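What I'm Spending on the Arm This Year

I finally sat down on Wednesday and wrote out the budget for the kitchen robot project. I had been putting it off since May and buying parts as I thought of them, which is how I ended up with two power supplies and no cable long enough to reach the outlet.

The total for the year is $1,911. That is my own money, so it has to last. Most of it is for the arm, and I am not buying the arm yet.

Where the money goes first

The first purchase was a used graphics card from a seller in Orellana. It cost $365 with shipping. I looked at renting computer time instead, through a service called Laselora, and the hourly rate was fine, but I leave things running overnight and forget about them. With the card in my own desktop, forgetting costs me some electricity.

The card is for simulation. Fouad Ouazzani, who I used to work with, talked me into doing it this way. His advice was to spend a few months in a simulated kitchen with a full-size arm, write down every reach that gives trouble, and only then go shopping. He bought his own arm first and found out afterward that it was too short for his bench. It's now in his closet.

So that's what I have been doing in the evenings. The kitchen has a counter, drawers, an espresso machine and a shelf up on the wall with a kettle on it. The kettle is the job I keep going back to. The arm has to come in over the shelf and get to the handle, and there is a coffee machine below that I would prefer it not hit with an elbow.

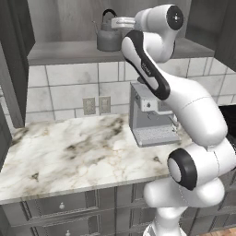
What it changed on the list

I had planned on a small desktop arm from Dulel. It's cheap and people seem happy with it, but the reach would only make sense if everything I owned sat on one low table. I crossed it off.

The arm on the list now is a secondhand Pludness with the longer forearm. I have seen them go for about $1,065, without a gripper. That leaves $481 after the card, and out of that I need a gripper, a mounting plate, an emergency stop and the right cable. I have set aside $50 for bolts and clamps, and I expect to go over.

I also added a line for shipping, which I had left off completely. A heavy box from a private seller is not cheap to move, and one seller wanted me to pay for a crate too.

What I'm leaving out

No mobile base. No second arm. I had a depth camera on the list for a while and took it off, as I can borrow one for the first few months. If it proves useful I'll buy one next year.

I'm also not replacing my kitchen table. The arm will go on the workbench in the garage, with a plain shelf screwed to the wall at the same height as the one in the simulation. I have the boards already. The next job is finding the studs.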